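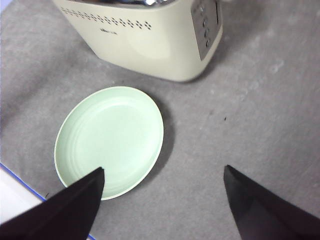
How to cover a tabletop in short-pile carpet

Quick one, typed up between other things. I've done this twice now, once badly. Covers a plain flat table so it stops clattering and stops looking like an old office desk. One afternoon of work, then leave it overnight.

Mine's a Plotilen, the long one, 43 inches on the short side. Bought used in Brumden. Solid enough, top scratched to bits. Any flat top works as long as it's not flexing. If it flexes, fix that first. Carpet won't hide a wobble.

What you need

Short-pile carpet or the stiff ribbed stuff they sell for trade show floors. Low pile, nothing shaggy. Get it a good hand's width bigger than the top on every side.
Contact adhesive or spray adhesive. I used Wimico in the can, the brush-on kind.
Cheap brush you don't mind throwing out.
Utility knife and a pile of fresh blades. More than you think.
Straightedge, metal.
Sandpaper, medium.
Staple gun, short staples.
A rolling pin or a seam roller.
Gloves, open window.

Price wise: carpet was a remnant off the bin at Vishwakarma, the flooring place by the bus depot. They'll cut a piece to length if you ask but the cut won't be square. Don't rely on it. Their remnant tags have stock numbers on them, mine was 2,102, and if you want a second matching piece later you'll need that number so write it down somewhere. I didn't the first time.

Step 1. Clear and sand

Everything off. Legs can stay on but it's way easier with them off. Scuff the whole top with medium paper, edges too, and the underside for a couple inches in. You're only knocking the shine off. If there's old varnish flaking, scrape it. Vacuum, then wipe with a barely damp rag, then let it dry all the way.

Fill deep gouges. Small scratches, skip it.

Step 2. Let the carpet relax

Unroll it face down the night before. Put books on the corners. A remnant that's been rolled tight since December wants to stay rolled and it'll fight you the whole way. Warm room helps. If it's still curling in the morning, roll it the other way for an hour and try again.

Step 3. Check the direction

Run your hand over the pile. One way it lays flat, the other way it roughs up. Want it lying flat toward whoever sits there most. Mark the back with an arrow in chalk. Sounds fussy, takes ten seconds. Matters a lot if you're joining two pieces, since the same gray will look like two grays if one's turned around.

Step 4. Dry fit

Lay it on, face up. Overhang on all sides. Look at it from the door, from a chair, in daylight and under the lamp. Pull it around till you like it. Then mark where the middle of each long side hits the carpet, small chalk tick on the back, matching tick on the table edge. These ticks are how you line it up later with glue on your hands.

Rough cut the overhang now. Leave enough to wrap under plus an inch spare. Don't trim close yet!! I trimmed close. Came up short on one end, had to buy a whole new piece.

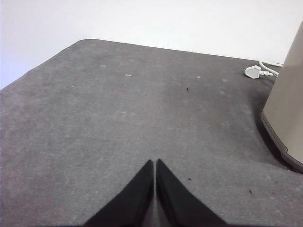 Gray short pile, rounded corner, white wall behind.

Step 5. Glue, half at a time

Fold the carpet back on itself so half the top is bare. Brush adhesive on the bare half and on the back of the folded half. Thin coats. Thick coats never go off properly and you get a spongy patch.

Wait till it's tacky. Read the can, mine said fifteen minutes and it was more like twenty five in a cold room. Touch it with a knuckle, if it strings, wait.

Then roll the carpet down from the middle outward. Slowly. Contact adhesive grabs on first touch and you don't get a redo. Press with flat hands, then the rolling pin, middle to edges. Bubbles get chased out to the side. If one won't move, poke it with a needle and press hard.

Flip the other half back, same again.

Stop for something to eat, wash your hands first. Stuff tastes terrible and gets on everything.

Step 6. Edges

Straight edges are easy. Glue on the edge and the underside strip, wait, pull the carpet over and down, under, press. Keep even tension. Too tight and the pile opens up along the edge and you see the backing. Staple underneath every couple of inches.

Start at the middle of each side and work out toward the corners. Leave the last four inches at each corner loose for now.

Step 7. Corners

The annoying part. Two ways.

Rounded corner: stretch it over gently with your thumb, staple the dead center of the curve underneath, then work little pleats either side of that staple. Lots of small pleats beat a couple of big ones. On the underside, cut thin wedges out between pleats so it lies flat. Cut from the outer edge in, stop well before you reach the visible part.

Square corner: do one side first, fold it around the point and staple. Then fold the other side over it like wrapping a present. Trim the bulk from inside the fold before you staple or it sticks out like a ear.

A bit of heat from a hair dryer makes some carpet give more. Test on a scrap, cheap synthetic can go shiny.

Step 8. Trim

Table upside down on a blanket. New blade. Metal straightedge, one firm pass, a second if needed. Sawing at it gives you fuzz. Change blades at each side, seriously, they're cheap.

Any staples standing proud, tap them down with a hammer. They will find your knees otherwise.

Step 9. Leave it

Overnight, nothing on it. Legs back on next morning. The smell hangs around for a few days, keep a window cracked. I'd keep uncovered food off it till the smell's gone.

Living with it

Cups are less stable on pile than on bare wood, so go for wide bottoms. Plates are fine. Writing on it is hopeless, keep a board handy. It does kill the noise, no more rattle when somebody puts down a fork.

Crumbs get in. Handheld vacuum, brush head, with the lie of the pile. Once a week does it for us. Spills: blot, don't rub. Cold water first, a drop of dish soap if that doesn't shift it, blot again with a dry towel. Coffee with milk is the worst one, get to it fast.

Nothing hot straight on it. Pans, irons, all that. Synthetic pile melts and there's no fixing a melted spot, only patching. Same with anything that gets hot underneath, put a board or tile under it.

Patching a bad spot

Keep your offcuts. Cut a square around the damage with a sharp blade, down to the table. Peel it out, scrape the old glue. Use that square as the template, cut the patch with the arrow going the same way, glue, press, put a heavy book on it overnight. Brush the seam with an old toothbrush. Looks obvious for a week, then it kinda settles in.

What it cost in weight: my finished top got heavier by more than I expected. Offcut scrap alone was 509 grams on the kitchen scale, weighed it because I was mailing it to a friend for a cat post. So if your table folds up or hangs off a wall bracket, think about what the hinges can take.

Questions I keep getting 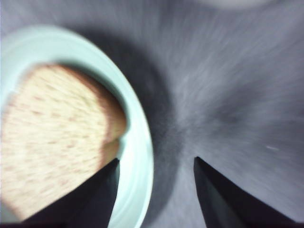 Can I use double-sided tape instead of glue?
For a few months, maybe. Carpet tape holds the flat part okay but lets go at the edges, and it leaves a gummy mess when you pull it. Fine for a rental. Still staple the underside if the table's yours to staple.

How do I get the old carpet off if I want to redo it?
Pull the staples first, then start at a corner and peel low and slow. Heat gun on low for the stubborn bits. Whatever glue is left, scrape it, then sand. Took me five hours, mostly the scraping.

Will any pile height do?
Go as short as you can find. Long stuff bunches on the corners and things tip over on it.

Do the edges fray?
A little where the knife wandered. It's underneath so who cares. If a visible thread pops up, snip it with small scissors. Never pull.

Have to run, will add the bit about drop-leaf tables when I get teh measurements sorted.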